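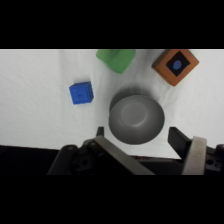

The gripper over the gray bowl, with the blue cube off to the left, during the open day at Flallell.

I finally got over to the Flallell open day in Iseo this May, and I came home with sore feet, a free tote bag and a lot of thoughts about blocks. If you missed it, the workshop opened its doors at 4 in the afternoon and let people wander through pretty much everything, from the parts store to the big testing hall in the back. The front desk told me 1527 people had signed up for a slot. The parking lot certainly felt like it!

Most of the crowd went straight for the tall warehouse machines in the hall (they're loud, they have flashing lights, I get it). I ended up spending most of my visit at the tabletop demo, where the whole job is picking up small objects and putting them where they belong. The project is called Skunwood, and it's been going on at the Flallell site since they moved out of the old Lennox building across the river. You get a white cloth, a few colored blocks, a bowl and an arm with a two-finger gripper, and you'd be surprised how long people will stand and watch that.

I stood there for ages myself. There were screens next to the table showing what the small camera at the wrist sees, and that's where I'd tell you to look if you go. From the visitor side of the rope it's just an arm moving over a table. On the screen you're right down there with the fingers, and a block the size of a bite of fudge suddenly looks enormous.

The team member running our session explained that blocks are a good subject for this kind of work – they have flat sides, but they hardly ever sit square to the gripper, so the arm has to work out which way to turn before it closes.
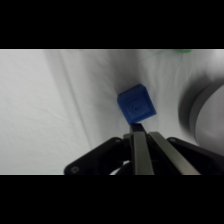 A corner is a terrible thing to grab, she said, and she handed a foam block around so we could all try pinching it by the corners with two fingertips. Mine shot out and hit a man in the shoe. He was very nice about it.

The cloth makes it harder too, and they like it that way. A bare tabletop is the same every time, but fabric wrinkles and throws little shadows, and the software has to cope with that. One kid up front asked if they iron it. They don't, and I think half the parents in the group felt better about their own tablecloths.

Skunwood's current goal is 300 practice runs with each new arrangement before they change anything. On the day I visited they were up to 162 with the one we saw, according to the whiteboard by the door, and the plan was to keep going after the visitors left. I asked if it gets boring. I got a shrug and a laugh, and then a pretty long answer about how they split the shifts and who gets to pick the music.

A few practical notes if you're thinking of going to the next one. The side entrance has no steps, so use that one with a stroller. The talks upstairs fill up fast and you can't hear much from the hallway, so get there early or skip them. Coffee was free but the line was awful – bring a bottle of water. And the hall gets warm by evening, so leave your jacket in the car.

Flallell says there will be another open day in the fall, with sign-up through the Iseo town website like last time. The tabletop demo is staying on the program, and they're hoping to let visitors set out the blocks themselves. I've already told my sister we're going, and she's bringing both of the kids.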